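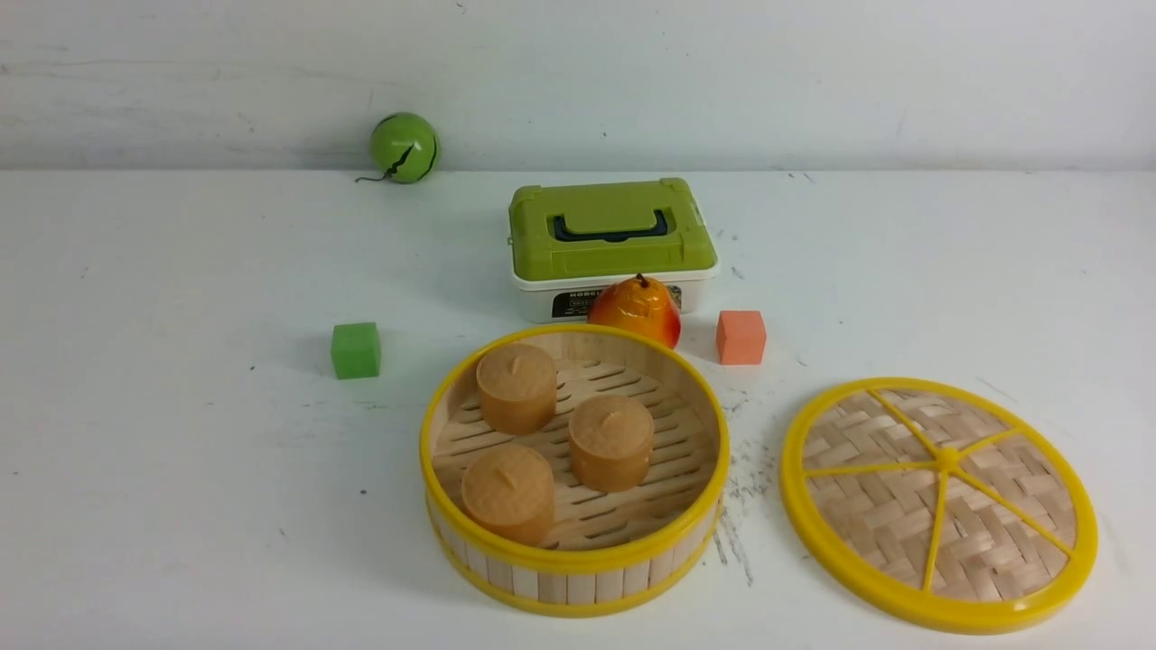

3.2 Demonstration procedure. Each task was shown two ways, by hand (operator holds the wrist and moves the arm directly) and by remote control from a second desk. Same operators for both, order swapped half way. Language prompts were kept short on purpose. For the steamer task the prompt names one target only, so with three buns in the basket and the lid lying beside it the operator had to pick a bun and stick with it, no switching mid-episode. Cubes and fruit stay out as distractors. We collected 116 episodes, up to 20 per session, then a break. Episodes with a dropped object were kept if the operator recovered, otherwise thrown out. Tuvel, our logging tool, stores joint angles and gripper width together; clock drift between the to was fixed afterwards.

Figure 4. Steamer task, workspace and wrist view.

Hand guiding gave smoother paths near the rim. Remote control slower, more pauses, but the recorded forces are cleaner as no one is leaning on the arm. Pauses over 2 seconds trimmed before training. 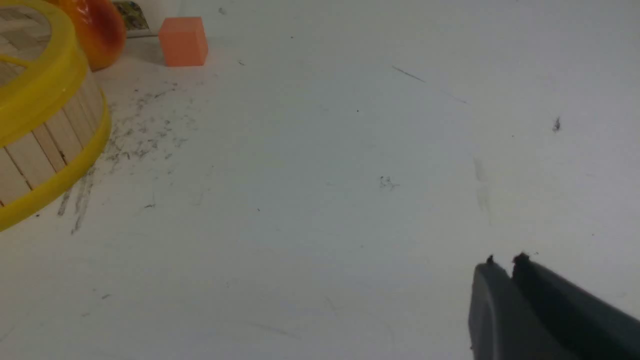 Tegan McAlister objected at the internal review that trimming pauses also removes the moments when an operator is deciding where to close the fingers, and asked for an untrimmed run. We did one, 14 episodes, remote control only. Too few to seperate the effect from operator habit. Reported in the appendix without a significance test.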